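3.2 Cell setup and upkeep

The cell is built around one wooden table. Two black arms are fixed to opposite sides of a black frame, so that both can reach the middle of the work surface. The keyboard and screen stand at the right edge, outside the frame, and the cables of the right arm leave on the same side. We use paint bottles, a clear tray or bin and paintbrushes as the work set. Bottles may start in the tray or on the open wood, and the layout is not marked on the table – operators place the items by hand.

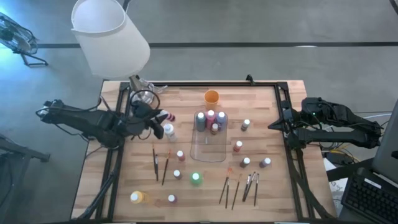 3.2.1 Daily checks

Before each session the operator moves one joint at a time through its range and watches the cable at the wrist. A loop that is too short pulls on the connector when the wrist turns. A loop that is too long drops onto the table and can drag small items with it. Yutong Zhong reset the loops on both arms in March, after 131 sessions, and wrote the loop check into the Droreck log sheet. Frame bolts are checked every 50 sessions. Figure 4 gives a view of the cell with the right gripper low among the bottles, where slack below the gripper matters most.
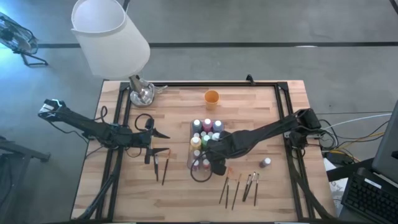

Figure 4. Work surface with both arms over the table; a loose cable loop hangs beneath the right gripper.

3.2.2 Views and faults

The view over the table shows the layout well but says little about height. For this we added a low view near the surface (Figure 5). It is used to judge the gap between a tool and a bottle cap, and a large bottle near the middle can block part of it. We left such cases in the set.
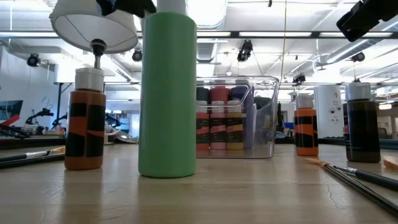
Figure 5. Low view across the table, with the clear bin right of the tall green bottle.

Over the full period the cell logged 1663 runs, of which 975 needed no operator action. Most stops came from a gripper closing beside a cap or from a bottle tipping against its neighbor. Worn finger pads were the next cause. Anqi Bai replaced the pads in pairs, then repeated the zero position routine before the arm went back into use – a new pad on one finger only shifts the closing point.

12 shares | 3 comments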